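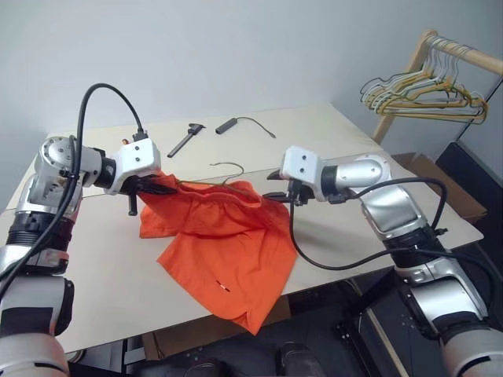
Search this forum Go

joni_r
My gym shorts lose the elastic after one summer. I wash at 20 degrees and hang them. What do I do wrong?

Hakala_M
Perhaps the dryer at Kellier street laundry? It killed two of mine.

joni_r
I never use a dryer, I wrote that I hang them.

tuulia534
Stop with fabric softener. It is bad for elastic.

Hakala_M
I disagree, I used it for years and my waistbands are fine.

tuulia534
Then you buy better shorts than we do.

Contact | © Erkari Forum | Back to top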